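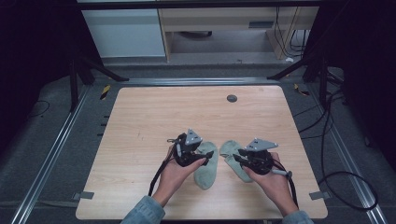 ## Re: Deposit for the house in Bidmont, and the question of the boat

Date: May 14, 2020
From: Pak-hei Yau
To: Kollis travelers list

Dear all,

I answer to the message of Nicanor from yesterday. I keep his text here so that the people who joined the list in the spring can follow.

> Hello everyone,
>
> The agency Fliradach wrote to me again. They offer two choices for our week in Bidmont. We can move the whole booking to February and pay nothing more, or we can cancel and they keep the deposit of 449 euros. The rest of the money we did not pay yet, so it is not a problem.
>
> They also ask if we still want the boat transfer from the harbor. The boat belongs to another company (Chu) and has its own rules. I don't like to decide alone for all families. Please tell me what you prefer. Also, does somebody know if the house has heating? The web page shows only the terrace and the pool.
>
> Nicanor Barroso

Nicanor, thank you for writing to the agency so many times. I know they are slow to reply.

My family prefers February. I looked at the conditions again, and I want to correct one small point. The agency says "pay nothing more", but this is only for the rent of the house. In the contract, on page 2, there is also the cleaning fee, and it is calculated with the price list of the season when we arrive. I did not find the winter price list. Could you ask them to send it before we sign the change? I would like to have it in writing and not by telephone.

About the heating: I stayed in the same house with my parents, before the agency changed its name. There was a wood stove in the big living room and small electric heaters in the bedrooms upstairs. The two rooms on the ground floor, next to the kitchen, had no heater when we were there. Maybe they have now. The stone floor in these rooms is very cold in the morning, so I would not give them to the grandparents. The room with the blue door gets the sun first and it is close to the bathroom.

The pool is covered in winter. For my children this is a pity, but the village is quieter and the bakery under the church stays open. The fish restaurant at the harbor was closed when I went, and we had to drive to the next town for dinner. With a big group it is better to cook at the house. The oven is large enough for two trays.

Now the boat. Chu takes a maximum of 15 persons, and they want 690 euros for the private transfer, both ways. In summer I would say yes, because the road is full and the boat arrives just below the house. In winter I am not so sure. If the wind is strong they cancel in the morning of the same day, and then everybody must find a taxi with all the suitcases. My proposal is that we take the road and rent cars at the airport. The steps from the boat landing to the house are steep also, and there is no handrail in the upper part.

If some of you want the boat anyway, please write to Nicanor directly and he can ask for a smaller one.

One more question from my side. Does the agency accept that we change the names of the guests later? My sister cannot promise for February yet, and a colleague of my wife would like to come in her place.

With kind regards,

Pak-hei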